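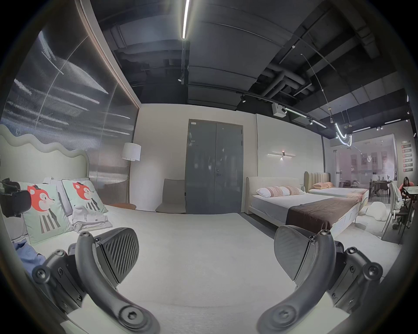 Too soft by August, one Somley respondent wrote of her mattress, and the colour had gone too. Typical. Of 2,928 returns, comfort complaints outran price ones in every region.

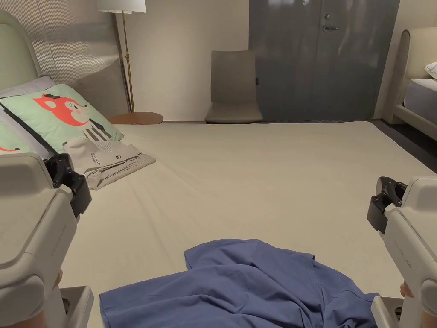
Another reply objected that we never asked who shares the bed. Fair point, added to the Vatia wave (n = 120). Sharers reported more wakings, warm nights espescially. Partner movement not separated from heat, see limits.

Figure 4. Large bed, white fitted sheet, blue garment.
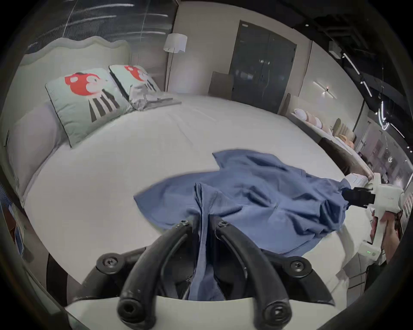
Sheet fibre wasn't recorded in wave one. Should of been. Later waves code it by label.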